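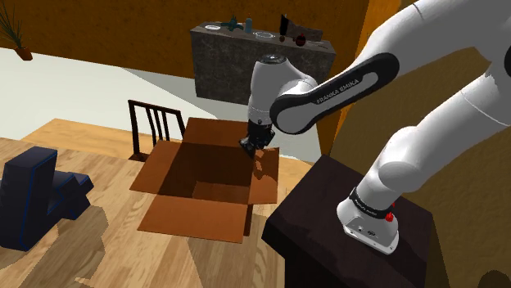
3.2 What people keep in boxes, and for how long

I should say up front that I went into this part of the study with a bias. I've moved house a lot, and I've got a box in my own hall cupboard that has been through four leases without being opened (I know there's a sandwich press in it, and after that I'm guessing). So when Shalini Yadav and I sat down to plan the interviews, I was pretty sure we'd hear the same story from everyone. We didn't, and I'm glad we taped it all, as my notes from the first few visits are mostly me being surprised.

We spoke with 14 households in Usik, all of whom had moved at least once in the past 2 years. Each visit ran for an hour or so at the kitchen table, usually with tea, and we asked people to walk us through whatever was still packed. We left the word "unpacked" up to them. That caused a bit of bother later when we came to code the transcripts, because one woman counted a box as unpacked once the flaps were up and she could reach in, while her husband wanted it flattened and in the recycling before he'd call it done. Walter Castaño, who coded half the transcripts without seeing mine, split these into "open" and "gone", and we've kept his terms from here on (see Figure 2 for a carton of the open sort).

The open boxes turned out to be the interesting ones! People treated them a lot like furniture. They had a regular spot, they were dipped into most days, and things went back into them after use. A retired bus driver kept his winter jumpers in one beside the bed and told me he'd feel silly buying a chest of drawers now. Another household ran the whole kitchen out of open cartons through to September, and when they finally got shelves they said they couldn't find anything for weeks.

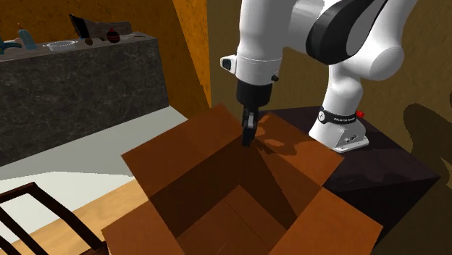 Figure 2. Large cardboard box in the open state. Computer rendering.

Sealed boxes were a different matter altogether. Nearly everyone could tell us which room a sealed box had come out of, and hardly anyone could name more than a couple of things inside. Labels didn't help as much as I'd expected. "Misc" was popular, and so was "study", including in homes that no longer had one. Shalini's view is that the label is written for the person carrying the box on the day, so it stops being useful the minute it's set down. I think she's right, though I'd add that a few people had clearly labelled with care and then stacked the writing to the wall.

Money came up less than we thought it would. We asked whether they'd pay $50 to have a sealed box sorted for them, and most laughed. Then we asked what they'd want in return for throwing it out unopened, and the mood changed. One man said $200, thought about it, and took it back. He was fairly sure the box held old phone chargers. I've gone over that recording several times and I still can't decide how to code the pause, so it sits under "other" in the table and Walter has put his objection in the notes.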